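Ticket 142: Arka clothes dryer stops mid-cycle, shows E4
Status: Open
Opened by: Vlasta Říha
Product: Arka heat pump dryer, bought through Cirillo, Destthorpe store

Problem: The dryer starts normally on the Knits program, runs for 36 minutes, then stops and shows E4. The drum light stays on. Pressing Start does nothing until the machine is unplugged. Cottons finishes without an error, but the load comes out damp at the seams. First seen in October, once. Now it happens on every Knits load.

Tried so far:
Cleaned both lint filters. No change.
Emptied the water tank and reseated it. No change.
Vacuumed the condenser fins. The next load got to the end, the one after that stopped again.
Moved the plug from the extension cord to the wall outlet. No change.
Ran Knits with the drum empty. Stopped at the same point.

Support note, Dec 25, 2021: E4 on this model is the moisture sensor circuit. Please wipe the 2 metal strips inside the drum with white vinegar on a cloth, let them dry, and run Knits with a half load. Fabric softener leaves a film on them. Also tell us if the tank has any water in it after the stop.

Customer update: Wiped the strips. They were dull and are shiny now. Ran a half load of sweaters and tops. It stopped at 36 minutes again with E4. Tank had a little water in it. The rest of that load is drying flat for now.

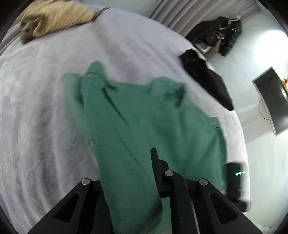
Alžběta Malý replied that a clean sensor with the same stop time points to the wiring behind the drum, and asked for the serial number from inside the door so a harness could be ordered. She advised using timed drying until the visit.

Customer update: Serial number sent by email. Timed drying works.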